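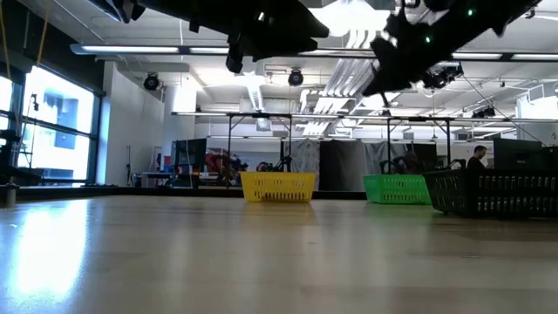

Our equipment budget for October is nearly settled, and I'm so excited! The second Tosix arm is the big line, but the small stuff adds up too. Plastic baskets like the yellow and green ones go on the list at $7 each, and we want 20.

Mounting plates get their own line this year, one per arm, plus spare cable (always more cable!).
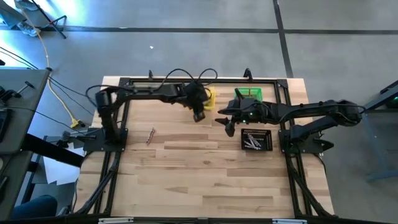 Ilse Bauerfeind would put the $1,773 from Kleinschmidt into spare grippers first and let the arm wait a month.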